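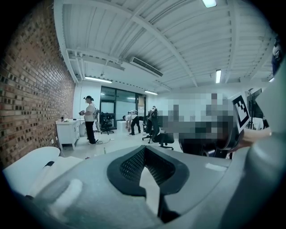
4/21/18

Okay, the lights. I said I'd write up the lighting and the air conditioning properly so we can stop having the same conversation over coffee every week, so this entry is all room and no real work. Skip it if you're only looking for the bench results, those are two pages back.

First, the ceiling. I have worked under that ribbed metal for long enough that I'd stopped looking up, and then on this morning's rounds with a notepad I looked up a lot and now my neck hurts. White corrugated panels and white steel beams look nice and bright, and they do bounce light around, but they bounce noise around too. When the AC kicks on you hear it twice, once from the unit and once from the ceiling. Lies Leemans thinks the hum comes from a loose panel near one of the beams. I held a broom handle against the panel she meant and the hum dropped a little, so she may well be right! Didn't have a ladder handy to go any further than that. Somebody please remind me to book the tall one, the short one is useless in here.

Then the fluorescents. I went around with the little light meter (the one in the Kastmont box, which needs a new battery door, the tape is getting gross) and took readings at bench height with everything switched on and the blinds down. Best spot was the long bench, 828 lux, which is plenty, honestly more than I like for screen work. Worst spot was the corner by the parts drawers at 401. I know that doesn't sound so terrible but you try reading resistor bands in it. I've been blaming my eyes since December and I'd like to formally apologize to my eyes.

Did the corner twice because I didn't believe the gap. Same number the second time, give or take the last digit hopping around. Then I wiped the diffuser over there with a damp cloth on a stick and took it again and forgot to write it down. Yes, I know. It went up. I'll redo it next time the meter is out and put the number in the margin here.

One thing I did learn is that you have to let the tubes warm up before you measure anything. My first set was taken right after I flipped the switch and it was all over the place, so I crossed it out. I waited 19 minutes (tea, a phone call, more tea) and after that the readings sat still. If you repeat this, wait. Also don't stand between the meter and the light, which sounds obvious, but I'm tall and I did it at least once.

Now the air conditioning, which I expect is the only bit anybody will read. The complaint from the Worku side of the room is that it blows straight down their necks. The complaint from my side is that we never feel it at all. Both true, I think! I taped strips of tissue paper to the backs of chairs and let it run on medium, and the strips on their side were flapping like little flags while mine just hung there. I moved the louver up one notch and theirs calmed down and one of mine gave a sort of lazy wobble. Moved it up another notch and everything stopped, so I guess at that point it's just cooling the ceiling. One notch up it is. Please leave it there for a while so we can see if people are happier.

I left the temperature where it was. I'm not getting into that argument in a notebook.

While I was at it I cleaned the filter, and wow. It was wearing a gray sweater. I took it out back and rinsed it, let it dry on the rack, and put it back in after lunch. The clips on the left are stiff, so push from the bottom and don't force them, the plastic feels brittle. The fan sounds less wheezy to me now but I wanted it to sound less wheezy, so somebody else should have a listen and write down what they think.

Meter at head height in front of the vent said 54 decibels on medium, before cleaning. I didn't get an after reading because by then people were back from lunch and talking. Will try early one morning before anyone is in.

Bits and pieces while I remember:

I'd like to try a clamp lamp over the parts drawers before we ask for another ceiling fixture. There's a spare in the Skoltville cupboard, second shelf, behind the cable ties, unless someone has walked off with it.

Flaldale quoted us for swapping the old tubes for LED ones. I've put the quote in the folder. It's not crazy but I'd want to see one installed first. The cheap ones we had in the old room flickered horribly on video and half of us got headaches.

The blinds made much less difference than I thought they would. I had a whole theory about afternoon glare – wrote a paragraph on it and everything – and then the numbers on the long bench barely moved with the blinds up. It was overcast though, so the theory gets another chance on a sunny day.

Lies wants to hang some felt baffles from the beams for the echo. I'm for it as long as they don't block the light to the corner, which can't spare any. She has offcuts from another job and is going to bring a couple in so we can hold them up and clap at them, which I'm looking forward to more than I should be.

Still to do: ladder, loose panel, corner reading after the wipe, early morning sound reading, battery door for the meter. Meter is back in its box. Tissue strips are still on the chairs, leave them up till I've had another go with the fan on high.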